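Villads Þórarinsdóttir
Notes on the Skallside hand-held gripper kit, March 2019. Long thread. We bought two sets at list price, no discount, no loan units.

1/ What you get for the money: gripper, head-worn camera, printed marker boards, charger, calibration sheet, a license for the Drekwood capture software. The backpack is extra. Order the backpack.

2/ Test task was the same throughout. Microwave on a table, ear of corn on a plate. Open door, plate in, close door, turn knob, then the reverse. Dull task, which is what you want when you are checking a tool.

3/ Total recorded over the evaluation: 2,417 episodes. Drekwood rejected a share of these on its own for lost tracking. I went through the rejects by hand and agreed with most of them. The ones I disagreed with were nearly all door swings.

4/ Grip force is set by your own hand through the trigger. No motor, no force readout. If you need force data this is the wrong product and the sales page should say so more clearly.

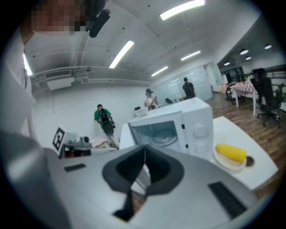
Microwave station from the gripper's own camera, plate and corn to the right.

5/ Field of view on the gripper camera is very wide. Good for tracking, since ceiling lights and door frames all help it hold position. Bad for privacy. Drekwood pixelates faces on export, on by default, and I would leave it on.

6/ Wide lens also means the gripper body takes up a lot of every image. Skallside supplies a mask file for this. The mask in the box was for the previous shell. The correct one is on their download page under "legacy", for reasons I did not get to the bottom of.

7/ Calibration. The manual says once per day. We found once per operator per session gave better agreement between the head camera and the gripper camera. Takes 4 minutes when the board is flat and evenly lit. Glare on the board will cost you another try.

8/ Compared with the Kong set we had before: Kong is lighter and the trigger is smoother. Kong also drops its wireless link whenever several people record in one room. Skallside is wired to the pack and did not drop once. I will take the weight.

9/ Cable management is where the wired design costs you. The head unit cable hangs in front of the chest and catches on chair arms. We clipped it to a strap. Skallside sells a clip. Any clip works.

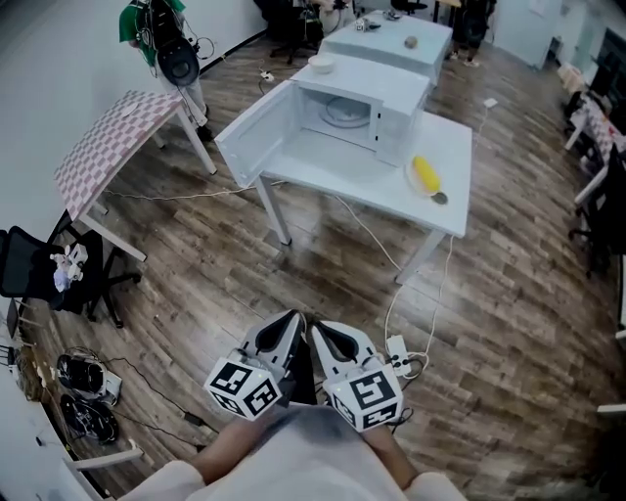

10/ Finger tracking is the part I would pay for again. Drekwood solves jaw opening from the printed patterns, so there is no encoder to drift and no wiring in the fingers. The cost is bulk at the tip. Each finger ends in a white cube with markers on it, and a cube that size needs planning around when the target is a small plate or the inside of an oven. Black rubbery pads on the inner faces grip well enough. We are on our second pair – the first started to peel at one corner.

11/ Marker wear. Wipe with a dry cloth only. Alcohol lifts the black ink. A scuffed pattern does not fail cleanly, it gives you a jaw width that jumps between two values, and you will not notice until you plot it.

12/ Battery in the pack: lasts a morning session with margin, not a full day. Swap at lunch. The low battery warning is a single beep and people talking will cover it.

13/ Export works. Timestamps are consistent across streams. File naming is not, the head camera uses local time and the gripper uses UTC. Write your own rename script before the first session, not after.

14/ Support. I sent Bovham (they resell and do repairs) one question on the mask file and one on spare pads. Mask answered the same day. Pads took a week and a reminder.

15/ Verdict: buy it for multi-operator recording indoors. Skip it for force work or anything with tight clearance at the fingertips – wait for the smaller tips, which Bovham lists without a date.

16/ Rename script and the plots of jaw width against marker wear are going up once I have cleaned them. Replies with serial numbers from the first production run are welcome, I want to know if the peeling pads are a batch problem.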